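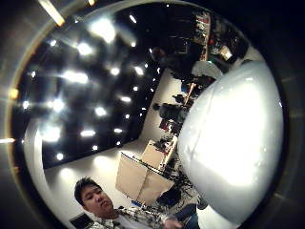 To: Old Cloth and Blankets list
Subject: Re: Clernen blanket, stiff after washing

Hello all,

I've been meaning to answer this for a week and kept getting pulled away by the garden, so I hope the blanket isn't already folded up in a closet and forgotten. I'm leaving the whole question in, as I know several of you get the digest and lose track of who asked what.

> I picked up a Clernen blanket at the church sale in February, cream
> with the two green stripes, and paid 5 dollars for it. The label
> says 829, and I'm hoping someone can tell me whether that is the
> weight or the pattern. It smelled of attic, so I washed it in the
> bathtub with regular detergent and dried it over the railing on
> the porch. The smell is gone, which is wonderful, but now it
> feels like a doormat. It stands up by itself if I fold it! It
> measures 91 inches on the long side and I don't think it
> shrank, but I didn't measure beforehand so I can't swear to it.
> Have I ruined it? And would fabric softener help, or will that
> make it worse? I've read both.

First of all, congratulations. Cream with green is my favorite of all the Clernens, and I've only ever owned the one with the blue, which my sister-in-law has now and will not give back. For that price I would have carried it home in my arms like a baby.

The 829 is the pattern number. The weight was never on the woven label as far as I know. It was on a little paper tag pinned to the corner, and those hardly ever survive. If you find two rusty dots near the binding, that's where the pin was. There's a list of the pattern numbers in the back of the old Curetti catalog, and I believe one of our members typed most of it out for the archive years ago. Try searching for "Curetti numbers" and be patient with the spelling.

Now, the stiffness. I very much doubt you've ruined it. A blanket that has really felted gets thick and short, and you can't see the weave anymore when you hold it up to a window. If you can still make out the threads crossing each other, and it's still 91 inches long, I'd guess you have soap in it. Wool holds on to detergent like you wouldn't believe, and a bathtub makes it very hard to rinse properly, what with all that weight slumping down at the drain end. Hard water makes it worse. Where are you, if you don't mind my asking? When we lived out past Drirnia everything came off the line feeling like cardboard, towels and pillowcases and all, and I blamed my washing for years before a neighbor set me straight about the well.

What I would do is fill the tub again with cool water, just barely off cold, and put the blanket in with no soap of any kind. Press it down with your hands and let it sit for 44 minutes. (I know that's a silly number. It's how long my radio program runs and I've always timed it that way.) If the water goes cloudy or feels slippery between your fingers, you've got your answer. Drain it, press the water out against the side of the tub, and go again until the water stays clear. Mine took four rinses once. My knees have never forgotten it.

Keep the water the same temperature all the way through. Going from warm to cold in a hurry is what does the real damage, much more than the soap. 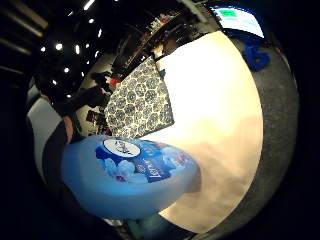

In the last rinse but one you can add half a cup of plain white vinegar. It helps with the hard water deposits and the smell is gone by the time the blanket is dry. I'd be a little shy of malt or cider vinegar on the cream, though I've never tried it and may be fussing over nothing.

As for softener, you've read both because people on this very list have said both! I don't use it on old wool, myself. It leaves a coating, and if the trouble is that something is already sitting on the fibers, adding one more thing seems backward to me. I also have the idea that it flattens the nap in time and makes a blanket less warm, but I can't prove that, and there's a lady in my guild who has used it on hers since before I was married and they look lovely. So take that for what it's worth. I do use it on cotton sheets and won't be talked out of it.

Drying matters more than people think. A railing is all right for a rug, but it puts all the weight on one line across the middle, and you can end up with a ridge that never lies down again. If you have grass and a couple of clean old sheets, lay one sheet down, spread the blanket flat, pat it square, and put the second sheet on top to keep off the sun and the birds. Turn it over after lunch. If you're in an apartment, two drying racks pushed together will do, and a fan pointed at the ceiling – not at the blanket, or one end dries hours before the other.

Once it's dry right through, brush it. That's the part everybody skips and it's where the softness comes back. A soft clothes brush is fine, used in one direction only, in long strokes, first one side and then the other. I bought mine at the hardware store on Ponce and it's outlasted two vacuum cleaners. Don't use a wire brush meant for dogs, whatever the video says. I tried that on a crib blanket and pulled a hole in it the size of a quarter.

One more thing and then I'll let you go. Look at the binding before you put it back in the water. The satin on the Clernens was sewn with cotton thread, and after all these years it likes to give way when it's wet and heavy. If you see any loose stitches, run a line of basting along there first with ordinary thread, big ugly stitches, and take it out afterward. It took me one evening with the blue one and I was so glad I had.

Do write back and tell us whether the water went cloudy. And if anyone has a spare yard of the wide cream satin binding, the old kind with the soft edge, I'm still looking for some and would happily pay the postage – or trade for green.

Warmly, from a very untidy sewing room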